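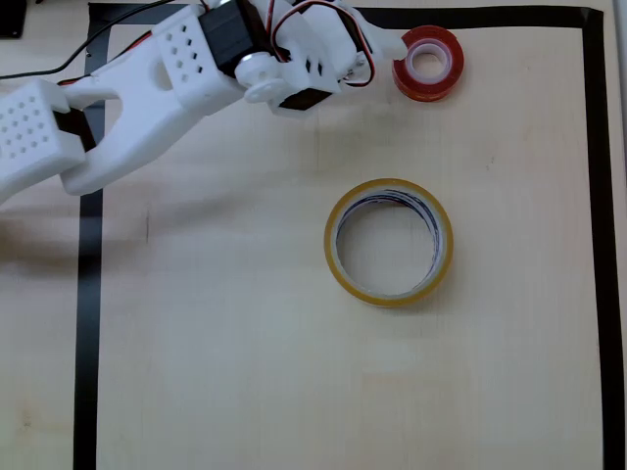

Filed under: Around Town / Hobbies & Making

Skoltora's workbench night is back for October

If you've been meaning to fix that wobbly lamp since spring, good news! The shared workshop at Skoltora has reopened its evening bench hours, and I stopped by on opening night to see who'd turn up. Plenty of people did (77 signatures in the guest book, and I was one of the last to sign).

The wooden tops are for anyone to use, first come, first served. Tape, screws and hand tools are shared, so please put the tape back where you found it. I spent most of my evening re-covering the handle of an old jump rope and chatting with Arvo Kettunen, who had driven over from Eskola with a box of radio parts and went home with a bigger box.

Reijo Hirvonen is running the evenings again this year. He told me the benches will be open until 9 p.m., and that there's room for 20 people at a time before it gets too tight to swing an elbow. A drop-in costs 2 euros, coffee included. Bring your own safety glasses if you have them!

I'll be back with the lamp next time. I forgot it in the hallway.

Related
- Timevach clock fair looking for sellers
- Dokau library extends evening hours
- Where to drop off old batteries in Eskola

Comments

pikkumutteri: Is there parking behind the building or only on the street?

Arvo K.: Behind, but go slow, the gravel is bad by the gate.

lamplady: Can kids come along? Mine is 9 and loves a screwdriver.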